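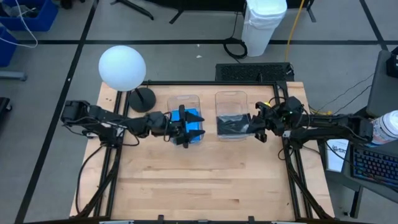

By Aldo Marchetti | Member News, May

The tool library in Doststead has moved. As of this month everything is on the ground floor of the old Treloar building on Prollonden Road, next to the tire shop. The entrance is on the side, up a short ramp. Parking is free in the gravel lot after 5 p.m. and limited to two hours before that.

Evening hours stay the same. We have added a Friday morning session from 8 to 11, mainly for contractors and retired members who asked for it in the winter survey. If it draws enough people through the summer we will keep it.

Membership is now at 400 households, up from 200 when we signed the last lease. Members borrowed tools 3352 times over the past year. Pressure washers and tile saws were the most requested items, and both had waiting lists from April to September. We bought a second tile saw in March. A second pressure washer is on order from Molance and should be on the shelf before the end of the month.

A few rules have changed with the move.

Loans are still seven days, but you can now renew once online if no one is waiting. Late fees are a dollar a day for hand tools and three dollars for anything with a motor. Please return gas equipment with the tank empty. We can't store fuel in the new space, and the lease is strict on that point.

Drill bits, sanding discs and saw blades are no longer lent out. Too many came back worn or didn't come back. We sell the common sizes at the desk at cost.

Repairs take place on the second Saturday, as before. Bring lamps, small kitchen appliances, garden tools that need an edge, and chairs with loose joints. We can't take microwaves or anything with a sealed battery. Sign up at the desk, or come early and put your name on the sheet. Last month we ran out of time with six people still in line, so the sheet will now close at noon.

The move cost almost $4000, most of it for shelving and the electrical work. The Doststead Hardware Fund covered half. The rest came out of savings, and dues will stay at $35 for the coming year.

We still need a good extension ladder, 24 feet or longer, and a wet/dry vacuum in working order. If you have either one to give, write to the desk or call during open hours. We can pick up large items anywhere in town.

Old key tags will work until the end of June. New ones are ready at the desk.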